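Guest Room Operations, Unit 6: The Bedside Table
Handout for the practical at Grimunton

Welcome back! We've done beds and we've done bathrooms, and now we get to my favorite square foot of any hotel room. The bedside table is the last thing a guest touches at night and often the first thing in the morning, so it deserves far more of your time than most checklists give it.
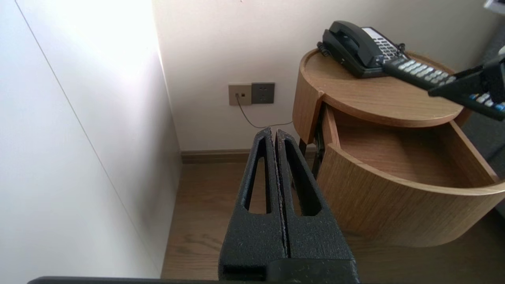 Océane Sutherland

Before you tidy anything, look at what lives there. In our practice room it's a corded phone and a TV remote sharing a round wooden top. Simple enough, but put yourself in the bed with the lights off and suddenly you care very much where that handset is!

Reading for this unit: Ouellet, the chapter on small furniture. Skip the part on lamps for now.

1. The top
Round tops with a raised rim are lovely to look at and a bit of a dust trap. Wipe with the grain first, then run a folded cloth along the groove just inside the rim (a fingertip behind the cloth works best). Lift the remote while you do it. Don't slide it ahead of the cloth, please, I can always tell.
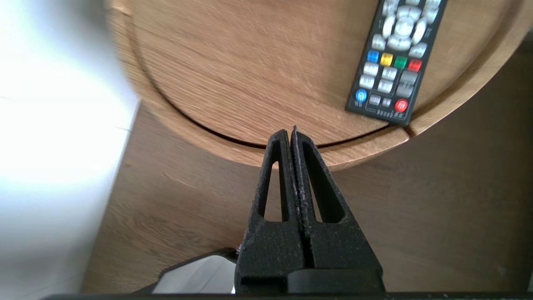

2. The phone
Set it toward the back so the front is free for a glass or a book. Handset fully seated, keys facing the guest. Check the cord last: coils get draped over the keypad all the time, and it takes two seconds to lift them clear and let them hang at the side. 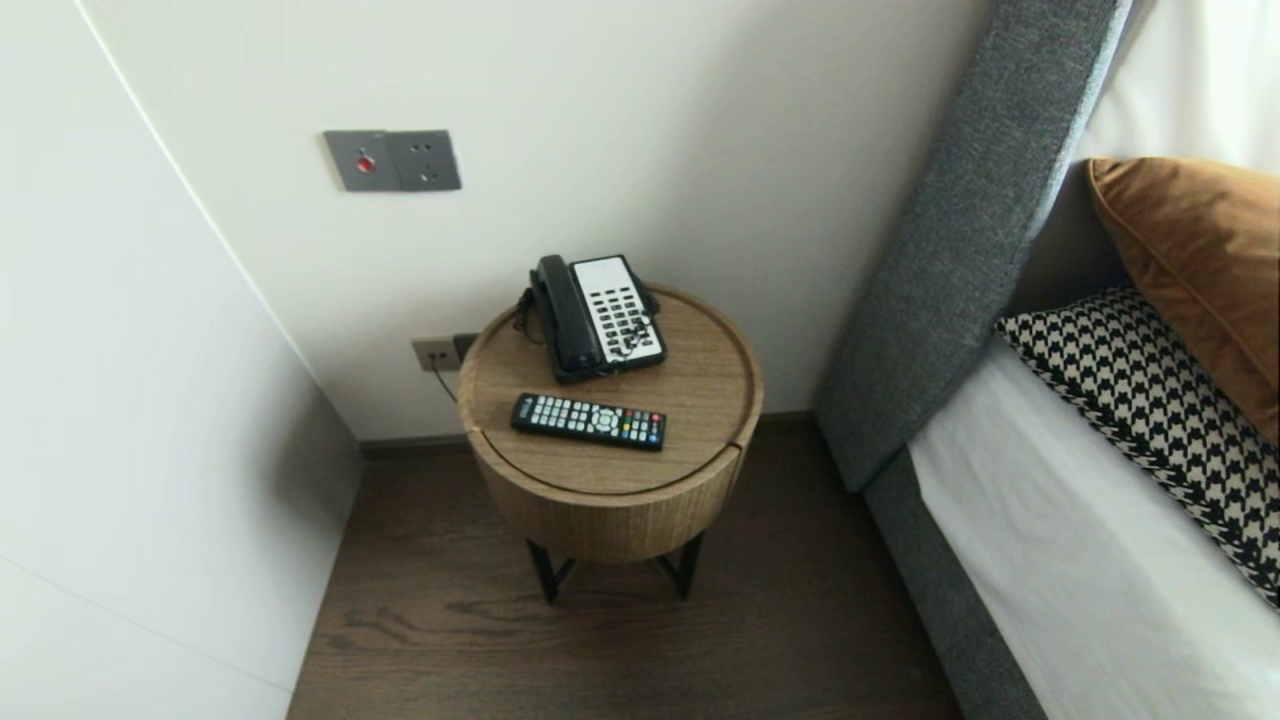
Fig. 3. Phone at the back, remote in front, table between bed and wall.

3. The remote
Two good homes for it, on the table or standing in a holder. Meinir Owen ran both for a season at the Skernby and still argues for the holder, buttons outward, because a guest can find it from across the room. I go back and forth. Whichever your property picks, use it in every room.

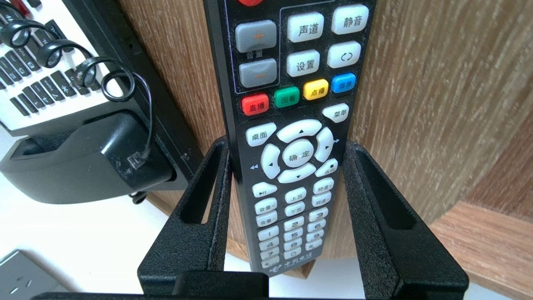
Wipe the face of the remote from top to bottom, then go around the directional pad with a dry corner of the cloth. Colored keys get a second pass. Never spray straight onto the buttons.

For next time: set one bedside table your own way, swap with a partner, and write half a page on what you'd move. Bring your Stillano worksheet too, we'll need the second side.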